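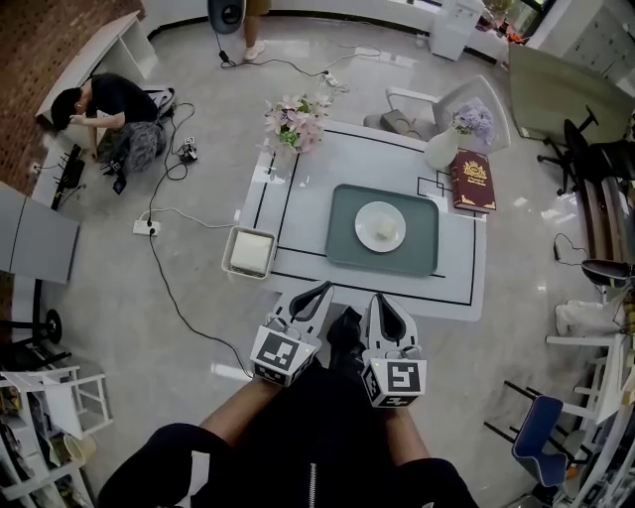 ## Why does a tray have edges?

A tray looks like the laziest invention in the house. It's flat. It doesn't plug in. It has one job, and it does it lying down.

But try carrying a plate with a bun on it, a cup of milk and a spoon all at once. You have two hands and three things, so something is going to end up on your socks. A tray turns three things into one thing, and you can hold one thing with both hands.

Now for the edges. When you walk, you wobble. (Yes, you do. Everybody does.) Each wobble gives the plate a tiny push, and a plate with a smooth bottom is happy to slide. A raised edge, called a lip, stops it before it reaches the floor.

The heaviest thing should go in the middle. Put it at one side and that side wants to dip -- and your wrist has to argue with it all the way from the kitchen.

**Try it:** Put a plastic plate on a tray and a dry sponge on the plate. The sponge is your bun. Walk 11 steps. Then move the plate to one corner and walk 11 steps back. Which trip was harder on your arms?

Dagmar Procházka, age 7, tried it with a real bun. She reports that the bun was very good, and that she will need another one to finish the experiment.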